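学生プロジェクト報告書
留学生の住まいにおけるごみ分別表示のわかりやすさについて

執筆：Meifang Yin、Aiguo Cai
提出日：2025年9月1日

1. はじめに

私たちは二人とも留学生で、学生寮ヒサトモント(Hisatmont)に住んでいます。入寮した一月に、最初に困ったことはごみの出し方でした。授業の日本語はだいたい理解できましたが、ごみ置き場の表示は何度読んでもよくわかりませんでした。「プラ」と「プラスチック製品」の違いや、「資源」という言葉が何を含むかは、教科書では習いませんでした。

そこで、このプロジェクトでは、寮のごみ分別表示を調べ、どの言葉が留学生にとって難しいかを明らかにすることを目的としました。

2. 調査の方法

調査は二つの部分に分かれています。一つ目はアンケートです。寮の住民500人に用紙を配り、271人から回答をもらいました。質問は日本語、英語、中国語で書きました。二つ目は聞き取りで、アンケートに答えた人のうち7人に、一人ずつ話を聞きました。

アンケートでは、実際の表示に書いてある言葉を並べ、「意味がわかる」「なんとなくわかる」「わからない」の中から選んでもらいました。また、捨てるときに迷った物を自由に書いてもらう欄も作りました。

3. 結果

「燃えるごみ」という言葉は、ほとんどの回答者が「意味がわかる」を選びました。漢字が簡単で、入寮の説明でも最初に出てくる言葉だからだと考えられます。反対に、「粗大ごみ」と「有害ごみ」は「わからない」が多い結果になりました。「粗大」という漢字は、中国語を母語とする回答者にも意味が少しずれて伝わっていました。

自由に書いてもらった欄では、次のような物が多く挙がりました。
・油がついた弁当の容器
・スプレー缶
・割れた茶碗
・ボールや小さいおもちゃ
・電池が入ったままの物

特におもちゃは、同じ形でも材料がゴム、プラスチック、金属と違うことがあるので、判断が難しいという意見がありました。
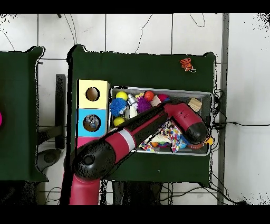 国際教養学部 多文化コミュニケーション学科
聞き取りでは、言葉そのものよりも、表示の置き場所に問題があるという話が出ました。寮の表示は箱の後ろの壁に貼ってあります。箱がいっぱいになると、袋にかくれて下の行が読めません。ある住民は、夜にごみを出すと電灯が暗いため、いつも色だけを見て捨てていると話しました。しかし、色の使い方は寮と町で同じではありません。寮では青がペットボトルですが、近くのバルトベリ(Bultberg)通りの集積所では青が缶です。

もう一つ興味深かったのは、間違えたときの経験です。袋に「収集できません」という紙を貼られて、理由がわからないまま部屋に持って帰った人が3人いました。その紙には理由を書く欄がありますが、手書きの字がくずれていて読めなかったそうです。私(Yin)も同じ経験があります。そのときは隣の部屋の先輩に読んでもらいました。

4. 表示の改善案

結果をもとに、新しい表示を作りました。難しい言葉は、やさしい日本語に言いかえました。例えば「粗大ごみ」は「大きいごみ(ふとん、いす、たななど)」、「有害ごみ」は「あぶないごみ(電池、体温計など)」としました。漢字にはすべてふりがなをつけました。

文は短くし、一つの文で一つのことだけを伝えるようにしました。以前の表示には「中身を使い切り、水洗いの上、ふたを外して出してください」という文がありました。これを「ぜんぶ使います。水で洗います。ふたを取ります。」と三つに分けました。少し子どもっぽいという意見もありましたが、読み間違いを減らすことを優先しました。

貼る場所は、箱の後ろの壁からふたの上に変える案を出しました。寮の事務室に相談したところ、一階のごみ置き場で試すことを許可してもらいました。

5. 課題

今回の調査には足りない点があります。まず、アンケートの言語が三つだけだったので、ほかの言語を使う住民は答えにくかったと思います。次に、新しい表示を貼ってからまだ日が浅く、間違いが減ったかどうかは確認できていません。また、日本人の住民の意見は別に集計していません。日本語を母語とする人にも「資源」の範囲があいまいである可能性があり、後期の授業で続けて調べる予定です。

町の集積所との色の違いについては、寮だけでは解決できません。市の窓口に質問を送り、現在は返事を待っています。

6. 役割分担

アンケートの作成と翻訳：Yin、Cai
集計：Cai
聞き取りと文字起こし：Yin
表示のデザイン：Cai
報告書の執筆：1、3、5章はYin、2、4章はCai

アンケートと聞き取りに協力してくださった住民のみなさん、事務室のみなさんに感謝いたします。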